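Gudanel hand-held gripper, one month in

Bought two of these in February for our imitation learning work, 1,099 each with the calibration card and the mount. Short version: good tool, annoying software, buy spare finger pads on day one.

What we wanted to know was narrow. Does a policy trained only on hand-collected demos, no teleop at all, hold up on thin things? Everybody shows cups and blocks. Cups and blocks are fine, cups and blocks were fine years ago. Reto Hauser in our group had already tried with the Barbieri leader arm and gave up, too slow, sore shoulder, 30 demos in a whole afternoon. With the Gudanel he did 500 over two weeks of evenings and didn't complain much (he complained about the export tool. so did I).

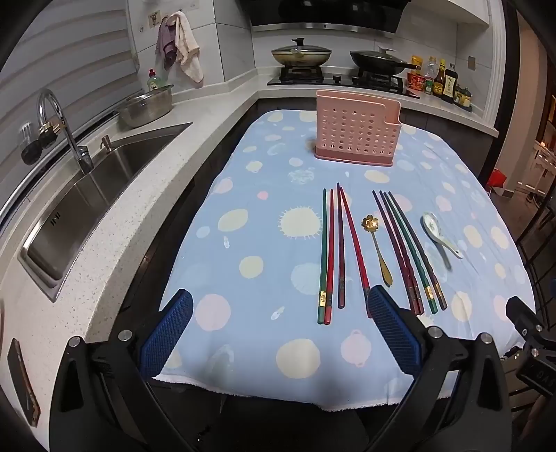 Thin-object sorting is the task we ended up training on. Pick a piece, put it in the holder, repeat until the table is clear. We kept it in a real kitchen on purpose, normal clutter, no green screen nonsense. Chopsticks lying side by side are the hard case, and a dark green one right up against a red one is about as bad as it gets – the fingers have to come down on one and leave the other alone. A small gold spoon between two bunches is a nice distractor too. The blue textured pads are the best part of the whole tool IMO. Wide enough to be forgiving, and you can see them well in the wrist view, which the policy seems to like. Swapped them for the plain black pads for one run and the results dropped hard, though Perihan Ağca thinks that was lighting. She may be right, we did not rerun it.

Results, for anyone skimming. Trained one diffusion policy per split, same settings, tested on the Nelitz arm with the same fingers bolted on. Full set: cleared the table in 14 of 20 trials. Half the demos: 9. So more data still helps, curve hasn't gone flat. Most failures were double grasps, a few were the piece tipping over the rim of the holder and rolling off. Never once a problem with the spoons, which suprised me.

The bad. Export software crashes on long sessions, so record in short blocks. The width readout drifts, recalibrate before every session or your gripper actions come out slightly too open. Trigger spring is stiff, my hand was done after an hour. Manual is four pages and two of them are the warranty. Support (Severin, quick and friendly) sent a firmware fix on a Friday night that helped with the drift but didnt cure it.

Compared to the Kustis one: Kustis is lighter and the app is way better, but the fingers are hard and shiny and useless on anything skinny. If you do boxes get the Kustis. For cutlery, pens, cables, that sort of thing, the Gudanel.

Four stars. Would be five with software that works. Will update when we've tried it on forks.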